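Drikel – Work with us

Gripper operators wanted, Sellenbridge workshop (part time, paid, no experience needed)

Posted 7 May 2026

Hi! I'm Llinos Owen and I run the handheld side of things at Drikel. I'm looking for people with steady hands and a fair amount of patience to pick up caps, turn them over, put them on stands and take them off again, for money. There's more to it than that, and part of it is that we had a fault in March that somebody got hurt by, so I'm going to tell you about the job and the fault together. If you read the second bit and decide to skip it, no hard feelings.

What you'd be doing

You hold a gripper in each hand. They're wired, they've got a spring in them that pushes the fingers open, and a little motor that helps the fingers close when you squeeze the handle, so your hands don't give out after the first hour. You do a task with them – right now it's soft things like caps and cloths – and the grippers record how you moved. Then you reset the table and do it again. A shift is 200 goes if the day is kind. Some days the software crashes before lunch and we don't get close, and you still get paid for the whole shift.

The caps are our Grallari job. Grallari packs and ships headwear, and they want an arm that can take a cap out of a pile, find the brim, and seat it on a display stand without crushing the crown. It sounds easy until you try it. Dark fabric on dark fingers is miserable to see, and the wire stands are light enough to walk across the table if you lean on them.

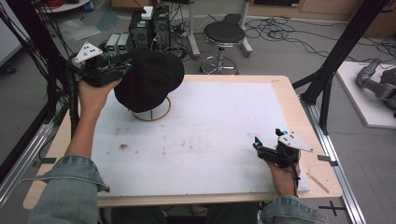 Most people get the hang of it by their second shift. The left hand is the slow one for nearly everybody, me included. You'll want to look at your own hands all the time and then at some point you stop doing that, and your numbers get much better overnight.

What went wrong

OK, so the fault. On a shift in March, one of our operators, Tien-fu Chu, was seating a cap with the right gripper and let go of the handle. The fingers stayed shut. He did what I would have done, which was reach over with his other hand and pull the cap out, and while his fingers were between the pads the motor gave another squeeze. He got a nasty pinch and a split fingernail. It took us 13 seconds to get the power off, and that's a very long time when it's your finger!

We went back through the logs that night and it was two things stacked up. The cable strain relief had worked loose at the handle, so the trigger signal was dropping in and out every time the wrist turned past a certain angle. That alone would only have been annoying. But our firmware treated a lost trigger signal as "hold the last command", and the last command was close. When the signal flickered back it re-sent the close from the start, at full force. I had signed off on hold-last-command myself, a year earlier, because operators were complaining about dropping things. I'd thought about dropped caps and I hadn't thought about fingers. That's on me.

There was also no stop button within reach of the person holding the grippers. There was one on the wall. You can guess how useful that is with both hands full.

We shut down all handheld recording for two weeks and told Grallari why. Shih-chieh Lui rewrote the trigger handling, and I-hsuan Lau went through every cable we own and threw out more of them than I'd like to admit.

What's different now

A lost signal means the motor goes limp and the spring opens the fingers. You will drop caps because of this. Drop them, it's fine.

The motor force is capped in hardware as well as in the code, low enough that we've all put our own fingers in it (on purpose, one at a time, with somebody at the switch).

There's a foot pedal for each operator. Foot comes down, everything loses power. We test it at the start of every shift with you standing in your spot, and if you can't reach it comfortably we move it until you can.

Cables get a bend test before each shift and get replaced after 600 goes whether they look worn or not.

And the rule that matters most: if the fingers don't open when they should, you don't pull. Pedal first, then put the gripper down on the foam, then call out.

I asked the people who do this job now to look over the ad before it went up, and I promised I'd put in whatever they sent back.

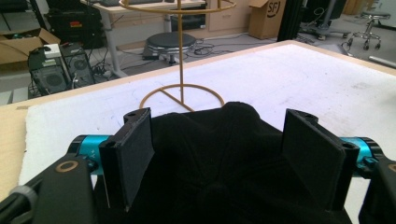

Shu-fen Ng wrote that I'd made the pedal sound more natural than it is. For her first few shifts after we came back she kept forgetting it was there, and the one time a gripper stuck she stood holding it and shouting. She'd like new people to get a full practice session where somebody makes the gripper fail without telling them when, over and over, until the foot moves by itself. She also wants it said that the bend test gets skipped in people's heads when the day is running late, and that whoever takes this job should feel free to sit down and refuse to start until it's done.

She's right on both, so the surprise-fault session is now part of training. It's your first afternoon and it's paid like any other. As for the bend test, the recording software won't open until two people have entered their initials for it. That doesn't stop anyone from typing initials for a test they didn't do, and I don't have a clever fix for that one. If you have one, put it in your application!

Who I'm looking for

I need 2 people to start with. You should be 18 or over and OK standing up for most of an hour at a time, with a stool for the breaks. You need reasonable use of both hands and one foot, and if you're not sure what "reasonable" means for you, write to me and we'll try the setup together before anybody decides anything. Left-handed people are very welcome, we're short on them. You don't need to know anything about robots or code.

I'd love somebody who complains early. Tien-fu had mentioned that the right handle felt "scratchy" two days before it pinched him, and I wrote it down and didn't do anything with it until the end of the week. We now stop for scratchy. If you're the kind of person who says "hang on, that's weird" when everybody wants to go home, you'll fit right in.

Please don't apply if you've got long-term trouble with your wrists or a recent hand injury, at least not until you've talked to your doctor. The squeezing is light but there's a lot of it.

The practical stuff

Shifts are four hours, mornings or afternoons, and you pick at least two a week. There's a break every 50 minutes and you can't trade it in to leave early (people ask). We pay by the hour and never by the number of goes. We used to pay a small bonus for speed and we dropped it in March along with everything else, for reasons you can probably work out. The hourly rate went up to make up for it.

You'd be at our workshop in Sellenbridge, in the old Yokoyama building, second floor. The elevator works. Parking is free behind the building but the gate code changes, so I'll send it to you with your start date. Wear sleeves that stay put and shoes with closed toes. No rings or bracelets while you're holding the grippers – we have a box with a lock for them.

Before you sign anything you can read the full report on the March fault, including the parts where I look bad. You can also come in and watch a shift, and talk to Tien-fu without me in the room. He still works here, on mornings.

How to apply

Write to me, Llinos, through the contact form on our site and put "gripper operator" in the subject. A few lines is plenty. Tell me when you're free, which hand you write with, and about one time you stopped something because it didn't seem right – at work, in a kitchen, on a ladder, anything. I don't need a resume but I'll read it if you send one.

I answer everybody, usually within a week. If you haven't heard from me by then, nudge me.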